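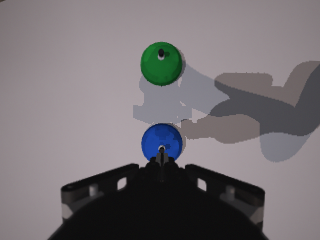 *A green ball and a blue ball on a plain surface, computer render.*

# How to set the chain slack on a track bike

Updated 2025-06-09

Most of the riders who come to our track days at Erengate check the tires and forget the chain. A tight chain wears the gearbox bearing, and a loose one makes the throttle feel rough at corner exit.

You need a rear stand, a 27 mm socket, a ruler and a torque wrench. I use a Polloteck stand, but any stable one is good.

1. Put the bike on the stand, in neutral, with the engine off.
2. Turn the wheel by hand and find the tightest point of the chain. Measure there.
3. Push the lower run down, then up, and read the total movement. Compare it with your manual. On my bike I keep 35 mm. 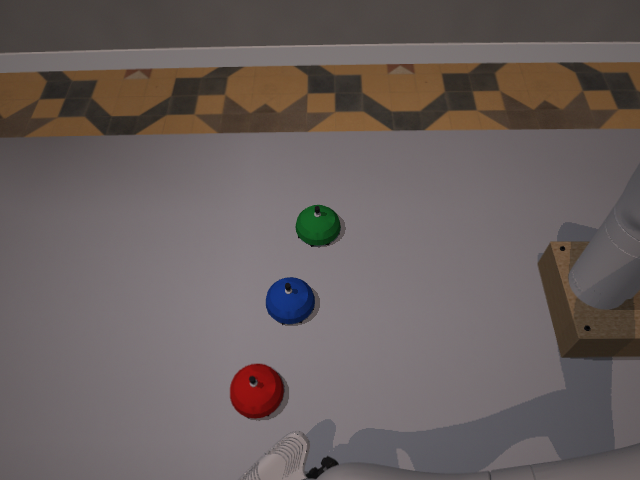 4. Loosen the axle nut and turn both adjusters by the same amount – a quarter turn each time is enough.
5. Check that the marks on the two sides of the swingarm agree.
6. Tighten the axle nut to the value in the manual and measure again.

I changed my last chain in March, after 1,337 km on track. Write down your distance too, so you know when the chain begins to stretch faster.

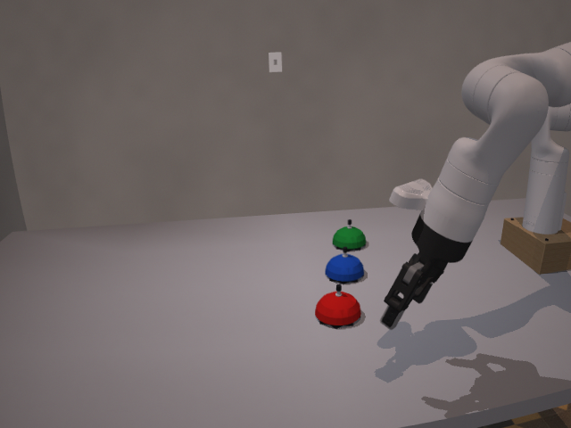
*Gray wall with a white light switch, and the table in front of it.*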